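Conmont Foldaway Training Mat: Review After One Season
Posted in August
By the gear desk at Nudia

I teach a small judo and self-defense class in a rented hall, and the floor there is sealed concrete under thin tile. Everything we fall on has to come out of a closet before class and go back in afterward. For years that meant old gym mats with torn corners. Last winter we replaced them with 14 of the Conmont foldaway panels, and they have now been through a full season of classes.

Each panel folds in four and has a carry strap on the short side. The vinyl is textured, closer to a woven tatami pattern than the slick surface on the cheap ones. Bare feet grip it well. Knees do not enjoy it much for the first few weeks, and two of my students with sensitive skin wore long pants for groundwork until the surface softened a little.

The foam is firm. If you are used to puzzle mats you will think it is too hard when you step on it, but it spreads a fall much better. Back breakfalls from standing are fine for adults. For hip throws at full speed I still put a crash pad on top, and I would do that on any mat of this thickness over concrete.

The hook-and-loop edges are the best part. They run along all four sides, so you can lay panels in either direction and fill an odd-shaped room. Our old mats drifted apart during sweeps and somebody's toe always found the gap. These stayed together through a whole class most nights. The exception was the outer row, where the panels slid on the tile until I put rubber shelf liner under them. Conmont sells its own underlay, but the shelf liner was a lot cheaper and does the job.

Setup takes me 14 minutes alone, less with help. A single panel is easy to carry but awkward on stairs – the strap is too long and the bottom edge bangs against your shin. I tied a knot in mine.

Before buying I also tried a Jokivow roll-out mat at another school and borrowed two Duangkaew panels for a month. The Jokivow is nicer to train on, with no fold lines at all, but it needs two people to roll and a long wall to store it against. If you have a permanent room, look at that one first. The Duangkaew panels felt much like the Conmont, with softer foam and weaker stitching at the folds.

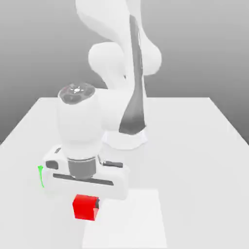

Cleaning is simple. I use a flat mop and a mild disinfectant after every class, and let the panels dry open before folding them. The fold lines collect dust and hair, so run a cloth along them once a week. Hair also gets into the hook-and-loop strips. An old toothbrush takes it out.

Wear so far is light. One panel has a split seam, 4 inches long, on a corner that gets dragged through the closet door. I emailed Conmont and they sent a patch kit, which has held. The warranty covers seams for 90 days only, and that seems short for something at this price.

I would buy them again for a shared room. If you only drill striking and footwork, save your money and get puzzle mats.

Rating: 4 out of 5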